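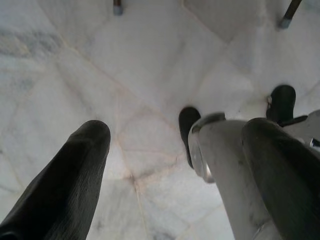

Kanden council wants to close the Sillard branch library and put the savings towards its reserves. The saving is 3000 pounds a month. I think councillors should vote it down in June.

The reserves are low, and the finance officers are right to worry. But the same budget keeps the contract for the Jositby park-and-ride, where 223 spaces were built and around 11 are taken on a normal morning. That contract was not even put up for review.

Sillard had 474 people sign the petition -- a large share of a small village. They were given a three-minute slot at the end of a long meeting, after most members had gone home.

Cuts have to fall somewhere. The council should publish the cost per user of every service on the list, and hold the vote after that.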